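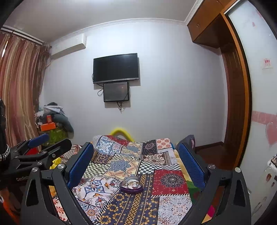 Automation of housekeeping work at Kerileo

Kerileo is a cleaning and household services company in Ciltholm. It looks after furnished apartments for long-stay tenants and also sends cleaners to private homes. Part of its work has been automated under a program called Harnirau, which covers the scheduling of visits, the handling of linen at the company laundry, and the training of robot arms to pick up and put away small household objects. The program is best known locally for the third part, in which housekeeping workers use hand-held grippers in bedrooms and other lived-in rooms to record how everyday tasks are done.

We use cookies to improve your experience on this site. By continuing to browse you agree to our use of cookies. Accept | Manage settings

Background

Kerileo began as a laundry. It took on apartment cleaning when two large landlords in Ciltholm stopped employing their own staff, and by the time automation was first discussed it had 52 employees, most of them on hourly contracts. Cleaners worked from printed sheets handed out in the morning. A change in the day's plan was passed on by phone, and it was common for two people to be sent to the same address.

Scheduling software was brought in first. It assigns each visit to a worker, estimates the time needed and updates the route when a tenant cancels. The laundry followed with a folding machine and a sorting conveyor for sheets and towels. Neither step involved robots working in tenants' rooms. The company's position at that point was that bedrooms were too varied for a machine. The same bed might be found stripped, made, or covered with clothes, and personal belongings had to be moved before any cleaning could start.

Harnirau program

The Harnirau program in its present form started on 9/9/24. It is run by a small office led by Melaniia Savchuk, a former laundry supervisor. Technical work is done by Lytvynenko, an engineering contractor that maintains the recording equipment and processes the results.

Workers in the program hold a gripper and carry out a task with it, such as lifting a small case off a bedspread, moving a garment or placing an object on a shelf. A camera on the tool records the view past the fingers. The recordings are used to train a control system for robot arms, which learns from how the worker approached and held the object. No robot has to be present in the room during recording, so sessions can take place in ordinary homes.

The program catalog lists 1081 separate tasks. Most are short. A large group deals with objects resting on soft or uneven surfaces, including beds, where a bedcover may shift or bunch up under the fingers. Patterned fabric is treated as a separate difficulty in the catalog, as a system trained on plain surfaces may have trouble telling where a small object ends and the print begins. Other groups cover clothing in heaps, loose cords, boxes stacked on one another, and items close to a wall or a piece of furniture.

Recording takes place only in homes whose occupants have signed a consent form. Rooms are not cleared or arranged beforehand unless the task calls for it. Occupants may ask for particular belongings or areas to be left out, and they may withdraw a recording afterward by writing to the office.

Equipment and working method

The grippers have two jointed fingers with pads at the tips. The pads wear down and are replaced by the contractor. A worker is trained for 4 days before recording alone. Most of this time goes to holding the tool steady and to unlearning habits from ordinary cleaning, such as pushing several things aside with one sweep of the arm. In a recording, objects are moved one at a time.

Each task is repeated several times from different starting positions. The worker marks an attempt as good or failed, and failed attempts are kept, with a note on what went wrong. Dropping an object is the most frequent entry. Reflective and see-through surfaces are also noted, for example a clear lid or a frosted door, and so is strong light from a window or on a wall.

Sessions are limited in length. The limit was set in August after several workers reported sore wrists, and a break is now required between sets. Workers may also switch to a different tool hand, though Lytvynenko asks that this be entered in the log.

Effects on employees

Jobs and hours

No housekeeping job at Kerileo has been removed as a direct result of the program. The laundry did lose positions when the folding machine was installed. Some of those workers moved to apartment cleaning, and others left the company. The scheduling software ended one clerical post.

Recording work is offered first to people already employed as cleaners. It is paid at a higher hourly rate than cleaning, and travel between homes is counted as working time. Because sessions are short, few workers can fill a full week with them, and most combine recording with regular visits. This has made hours less even. Some employees have asked for fixed recording days, which the company has so far refused on the grounds that access depends on the occupants.

Skills

The program has created several roles that did not exist before. Session leads agree on the task list with the occupant and check the recordings before they are sent on. Reviewers watch the footage and correct the labels. Both roles have been filled mainly from the cleaning staff, who know the names and uses of household objects and can tell a careless fold from a deliberate one.

Experienced cleaners are not always the fastest at recording. Savchuk has said that people with long service often find the tool slow and clumsy at first, while new employees get used to it within a day or two. The older workers tend to leave better notes. The company now pairs the two groups during training.

Supervision

The scheduling software records when a visit starts and ends, and employees objected to this when it was introduced. An agreement reached with staff representatives allows the times to be used for pay and planning but not for discipline. Gripper footage is covered by a separate rule. It may be reviewed for the quality of a recording, and a supervisor may not use it to judge how fast a person works on cleaning visits.

Panagiotis Hoxha, who spoke for the employees in the talks, argued that workers should also receive a share of any income from the recordings. The company did not accept this -- it offered a one-time payment to each participant instead. The question was left open in the agreement and may be raised again when it is renewed.

Use of robot arms

Robot arms trained with the recordings are in use at one site, a linen room in Ciltholm where small items left in bedding are picked out before washing. An employee stands at the table and takes over when the arm stops. Staff there have described the work as lighter than before but more tiring to watch over, with long quiet periods and sudden interruptions.

Tests in furnished bedrooms have been carried out on a limited scale. They cover only objects lying in the open on a bed or a low surface. Making beds, handling large garments and cleaning behind furniture remain manual work, and the company has announced no date for changing this.

Reception among clients

Kerileo sent a notice about the program to 135 client households. Replies were mixed. Tenants who agreed to take part mostly mentioned the reduced cleaning fee they were given in return. Those who declined most often gave privacy as their reason -- a bedroom contains personal things that a person may not want recorded, even when no one is in the picture. Several asked that the same cleaner continue to visit them whether or not they took part, and this was written into the terms.

See also

Domestic robot
Robot end effector
Housekeeping
Workplace monitoring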